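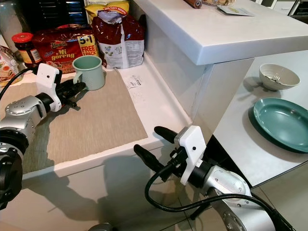
We had been trying to get inside Ploltosen since February, when our reading circle on machine safety worked its way through the house rules they call the Breltalov sheet and half of us came away wanting to see whether anybody could live by them. The invitation finally came for May 30, 2021, a Sunday, so there was traffic to nobody's taste at the coast end and none at all by the time we reached Rukard. There were 15 of us, two cars and a van, and a very large box of pastries that I was made responsible for and which arrived more or less in shape.

Christos Mavromatis met us at the door and took us straight to a long table for coffee and the briefing. I have sat through a good many safety briefings and I usually drift off at the slide with the fire exits. This one had no slides. He handed each of us the sheet, which is 2 pages, and asked us to read it quietly and then tell him which rule we thought was silly. What a nice way to get a roomful of strangers talking! We picked rule four, which says that any kitchen item used in a session has to stay out of the lunch cupboard for good, even after washing. He said that was the rule visitors always picked, and that he'd written it himself after eating soup from a bowl that had spent the morning being dropped.

The kitchen work was what most of us had come for. Ploltosen tries its arms on plain household chores, and the rules for that are fussier than I expected. Before a session starts, one person reads the list aloud and another puts a hand on each item as it's named – cup, plate, fork and so on – and anything on the table that isn't on the list is either written in or taken away. The stop button is pressed once before every session to see that it works, and the person holding it isn't allowed to hold anything else. I asked whether that included coffee. It did.

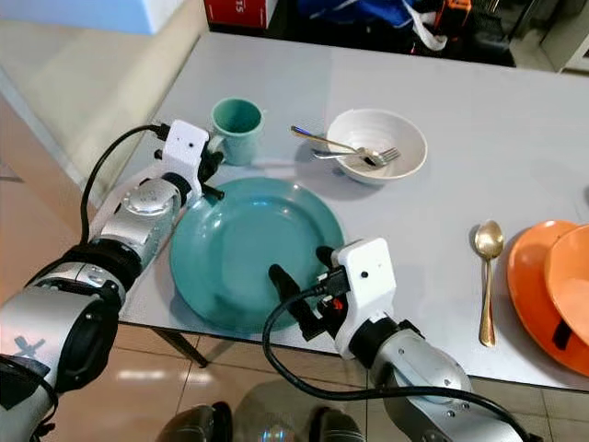 Byung-chul Seo thought the list ought to be kept shorter, and told the group so: a sheet that takes 12 minutes to read aloud will be read properly for a week and mumbled after that, and he would sooner see a few rules that people stop work for. Christos took this very well. They used to have a longer sheet, he said, and the present one is what was left after everyone was allowed to strike a rule, provided they could explain to the rest what it had been for.

We went back and forth on that for quite a while, standing in the corridor and holding up the van driver, who wanted to see the workshop. My own feeling is that metal forks and ceramic plates deserve a line each on any list. A gripper closing on a plate a little off center can send it over the edge of the table, and I'd want to know beforehand who is standing on that side and what they have on their feet. The Breltalov sheet asks for closed shoes and for a broom kept in the same room. I wrote both of those down for our own workshop at Psarras, where the broom is two doors away and generally missing.

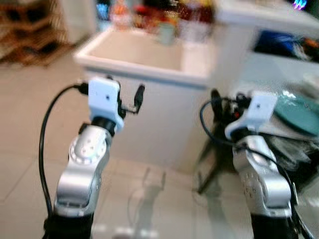
Standing distance was the part I had most wanted to ask about, and I'm afraid I asked about it at length. At Psarras we measure from the tip of the gripper with the arm stretched out as far as it will go, and I had always thought that was generous enough. Christos wants the cables counted as well. Once he'd said it I couldn't stop noticing how the black cable on each arm swings out in a loop to the side and down along the metal, and how easily a loop like that might hook a sleeve or a mug handle. So the line goes outside the loops, wherever they reach, and gets checked again whenever a cable is moved. He has the same sort of feeling about sinks: they're treated as a separate area, with a dry floor checked by hand before anyone steps in with the stop button, and large smooth tiles like those get a second look.

The afternoon was given over to the logbook, and I can hear some of you groaning, but please stay with me, as I enjoyed it very much. Every stop gets a line, including the ones where someone just had a bad feeling, and there's no box for whose fault it was. The current book has 200 pages and is nearly full. We were allowed to leaf through it. My favorite entry said only "did not like the sound," with initials and a time.

A few practical notes for anyone going on the next visit. Parking is behind the building, and the gate sticks. Long hair has to be tied back and lanyards come off at the door, so bring pockets. Christos will send the sheet to anyone who writes to him, and he does want to hear which rule you'd strike. I've left our copy in the blue folder at Psarras, along with my notes on the shoes.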